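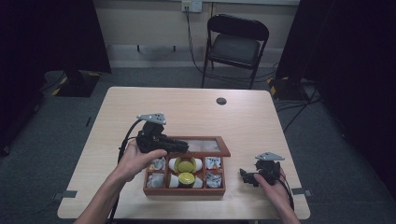

I have used the Gedlow tea chest for seven months now, and I think it is enough time to write something useful. I bought it in March, when my kitchen drawer would not close anymore because of all the paper packets inside. My tea is not expensive, but there is a lot of it, and I wanted to see what I have before I buy more.

**What you get**

The chest is made of wood, with a divided inside and a glass lid. It came in a plain carton together with a small card about care. The card says to wipe with a dry cloth and to keep the chest away from the stove. I did not follow the second advice in the first week, and one corner of the felt under the bottom became loose from the steam. I glued it back and it has stayed.

The weight is good. When I take out one bag with one hand, the chest does not move on the shelf. My older one, a Hayat tin with a bamboo top, was so light that I had to hold it every time.

**The smell**

For tea this is the most important question, and the shop page did not answer it. A new wooden box can smell of varnish, and tea takes every smell very fast. Mine smelled quite strong on the first day. I left it open near the window for two weeks with a little dry rice in each section, and I changed the rice one time. After that I put in a few bags of plain black tea as a test, left them five days, and drank them. There was no varnish taste. My husband tasted a small one at the end of the cup, but he also tastes it in tea from the tin.

Please do not put mint next to green tea. The dividers keep the packets in order, but they do not stop the air. My mint is now in a separate jar in the cupboard.

**Capacity**

The shop says 70 bags. I could reach this number only with flat bags without string, pushed in tightly, and then it is hard to pull the first one out. If your tea comes in single envelopes, expect fewer. Pyramid bags are a bad idea here – they waste space and the corners bend. For loose tea I would not use it at all without small tins.

**Lid and hinges**

The lid closes quietly and the glass sits firmly in its frame. I was afraid of the hinges, as the screws are very short. In the fourth month the left one began to come out a little. I wrote to the shop, and Hamisi Mutiso from their service desk answered the same afternoon and sent me two longer screws without cost. It took me five minutes to change them. I would prefer that the longer screws were there from the beginning, but the answer was polite and fast.

The glass shows fingers. If you have children, you will clean it often.

**Compared with others**

Before buying I looked at the Irnon chest in a friend's house. It has a drawer at the bottom for spoons and sugar, and the wood feels smoother. It also costs 141 dollars, and I paid 42 for mine. The Nuvovex one is cheaper than both, but it has a plastic window that already had scratches in the store, so I did not consider it for long.

**Who should buy it**

If you drink two or three kinds of tea every day and like to offer a choice to guests, I can recommend it. If you keep a big stock, or if you care very much about fresh green tea, closed tins are better for you. Light comes through the glass, and I keep mine on the shelf away from the sun for this reason.

I give it four stars from five. One star is lost for the short screws and for the number of bags on the shop page. If the felt comes loose again I will write it here.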